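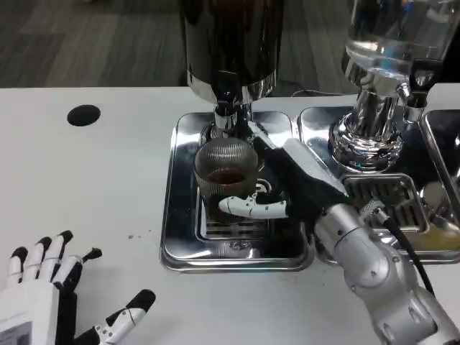
Figure 2. Coffee dispenser with cup in the serving position on the slotted grate.

SECTION 2: SERVING AND DAILY CARE OF THE BEVERAGE STATION

This section applies to the Kesta countertop dispensers and their drip trays. It should be read by all staff assigned to the beverage counter before the first service of the day. For installation and levelling, refer to the Herau fitting sheet supplied with the counter.

2.1 Before service

1. Wipe the tabletop with a damp cloth and dry it. Pay particular attention to the area beside each tray, where coffee grounds tend to collect.
2. Place one drip tray under each dispenser and lay the slotted grate flat inside it. The grate must not rock when pressed at the corners.
3. Check that each spout is centred over its grate.
4. Fill the dispensers to the mark. Do not fill past the mark – the lid will not seat properly.

2.2 Serving coffee

1. Select a clean glass cup. Cups with chips or hairline cracks must be withdrawn from use.
2. Set the cup on the grate, directly beneath the spout.
3. Dispense slowly and stop well short of the rim.
4. Allow the last drops to fall before moving the cup.
5. Lift the cup straight up until it clears the raised edge of the tray.

CAUTION: Hot liquid. A glass cup without a handle should be held near the rim once it has been filled. Do not reach under the spout while the dispenser is open.

NOTE: Ribbed cups are easier to grip than plain ones and are the preferred pattern for this counter. The replacement part number is 1557.

2.3 Emptying the drip trays

Trays are to be emptied at the close of each service, and sooner if liquid can be seen at the level of the grate.

1. Close the dispenser and remove any cup.
2. Lift out the grate and set it aside.
3. Slide the tray forward with both hands, keeping it level, and empty it into the sink.
4. Wash the tray and grate in warm water with a mild detergent. Rinse and dry with a soft cloth.
5. Return the tray to its own dispenser.

CAUTION: Do not use steel wool or scouring powder on polished surfaces. Scratches hold residue and cannot be buffed out on site.

2.4 Weekly cleaning

Every Tuesday, after the last service, the spouts are to be cleaned with the Celtach brush (part number 881). Juice and syrup residue hardens in the slots of the grate. Where this has occurred, soak the grate overnight before brushing.

Record the cleaning on the counter log. Worn seals and loose handles should be reported to Edit Borbély, Catering Equipment.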